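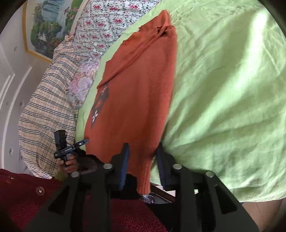
Bedroom check, guest flat at Wasum, November 15, 2022. Done by Hedvig Kristiansen, read by Elsa Midtbø. I start always with the bed, as most of the remarks in our book concern it. The green sheet is creased and should be pulled straight before the guests come, and the orange sweater must be folded and put on a shelf. The three pillows may stay by the wall.

1. Picture over the bed: OK. I pulled lightly at the frame, it holds. Please check the hook again in December.
2. Bed to heater, minimum 30 cm: OK, measured 40.
3. Reading lamp: NOT OK. The bulb is too strong for this shade, change it to a weaker one. Arvid has them in the store.
4. Smoke alarm: OK, tested with the button. Battery is from last winter.
5. Window catch: stiff, but it closes. Comment from Elsa: a drop of oil, please, not the spray.
6. Floor by the bed: OK, no loose boards or cables.

Points 3 and 5 to be finished before the next guest gets the key.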